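Robot Questions, Drekia Site - Staff FAQ

Updated 24 Jan 2024. Put together by Tetteh Laryea, shift planning. Questions came in by email, the paper box and people stopping me in the hallway. Will add more when I get them. Short answers where I could.

What is actualy happening?

Two robot arms are going onto the returns line. They pick up returned items, set them in the tray, push the tray on. The supplier is Gradeck. Before the arms can do anything useful somebody has to show them how, and that part is done by us, with the hand-held grippers. Showing has already started.

Why returns and not outbound?

Volume is steady there and it's the job people ask to be moved off of. Lots of bending. Some 700 items on a normal day, most of them small. Outbound changes too often, boxes in every size, not this year.

Am I losing my job?

No layoffs tied to this. That's in writing from Bernadette Ferreira, site manager, posted by the time clock. What does change is the number of people standing at returns on a shift. Goes from five to three when both arms are live. The other two move to inspection or to packing. You get asked which one first. If everybody picks the same one then we go by seniority, same as vacation.

And after this year?

Don't know. Asked. The answer I got was that nothing is planned past returns. I'm passing it on as I got it.

Does my pay change if I move?

Same rate, same grade. Inspection has a slightly different break schedule, see the sheet on the board. Night differential stays if you stay on nights.

What are the hand-held grippers for?

You hold one and do a job with it the way you'd do it by hand. Pick up, move, set down. It has a camera on it and records what it sees while you work. Gradeck uses the recordings to train the arms. You'll do the same move a lot of times, with small changes. Different item, different spot. Boring after a while, I won't lie.

Where do the sessions happen?

Mostly at the line. Some in the office area as well, with everyday stuff like bags, chairs and desks, so the arms don't only learn from one kind of room. Different light, different backgrounds. If you're booked for an office session go to the front desk first and sign in, please don't just walk up. 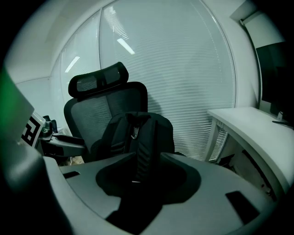

Sessions are one hour, then you switch with somebody. If your wrist gets sore before the hour is up, stop. Doesn't count against you, no form to fill out. Swap with your partner or call it for the day.

Do I have to do sessions?

No. Sign-up only. So far enough people have wanted in. If that changes we'll talk about it at the shift meeting before anyone gets put on a list.

Do I get paid extra for it?

Regular hours, regular pay, plus the training bonus on the next check. Write the code SKODAU on your time sheet (that's the internal project name, has nothing to do with a person, several people asked). No code, no bonus. Payroll can't guess.

Is it filming me?

It films what the gripper points at. Hands and arms can end up in there, and people walking past. Faces aren't the point of it and Gradeck is supposed to blur any that show up. The recordings are not used for discipline or for checking how fast you work. That's in the same letter from Bernadette. If you see it used that way tell me or your steward right away.

Can I ask for a recording to be deleted?

Yes. Give me the day and the hour of the session. It takes me a little while becuase I have to go through Gradeck, but it does get done.

I left personal things out during a session, problem?

Not a big one. But put away anything with your name, your address or a phone screen showing. Badges too. Mail especially. If something got recorded that shouldn't have, same as above, tell me the day and hour.

Do I tidy up before a session?

No. Leave things how they normally are. Clear anything you could trip on and that's enough. People kept cleaning the whole line first and then it doesn't look like a working day.

What if the arm does something wrong once it's live?

Hit the red stop. Anyone can hit it, you don't need permission and you won't get asked why in a bad tone. Then call the line lead. Don't reach in, don't try to free an item yourself, even if it looks stopped. Restart is done by the lead only.

Who fixes it?

Gradeck for the first months. After that our own maintenance crew, two of them are going to the training. If you have a maintenance background and want in on it, tell me soon.

Is it faster than us?

Slower right now. Gradeck says it'll catch up. Doesn't get tired, does get confused by clear plastic bags. Your targets are not going up because of the arms. If your number on the board looks different from last month, ask, it may be a mistake.

Who checks what the arms sort?

Inspection does. Part of why two people move over there. Every tray gets looked at to begin with, later we'll see about samples only. Not decided.

When does it go live?

First arm in April if the safety check passes. Second one later, no date. I'll put it here when there is one.

What about the old Quaye software, do we still need it?

Yes. Keep scanning in Quaye like always. The arms don't scan anything. If a tray comes off the arm and it's not in Quaye, scan it by hand and set it on the gray cart.

Can I go see the arm before it's live?

Yes, ask your lead for a slot. Small groups. Closed shoes, no loose sleeves, lanyards off.

My question isn't here.

Paper box by the break room or find me, I'm on days this month. Union questions go to your steward, I can't answer those for them. Spanish version of this page is being worked on.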